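Is the Umberg model railroad worth the drive with kids?

Posted by Nuria Habte
We're staying in Ronthorpe in July with my two boys (both train crazy!) and I keep hearing about the big layout in Umberg. Is it 200 steps up like my sister says, and can we bring snacks?
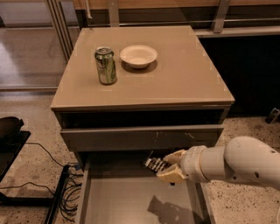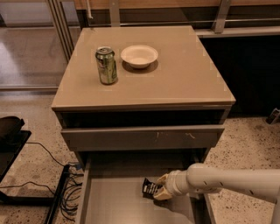

2 replies

Jaanus Grīnberga
We went last summer and loved it - 32 trains, and a night show where they dim the lights and the little Sorkalitz station glows. Your sister must mean the church tower, the railroad is all ground floor. No food inside, but there are picnic tables out back. Get there by 10 if you can.

savolainen29
its ok. parking is bad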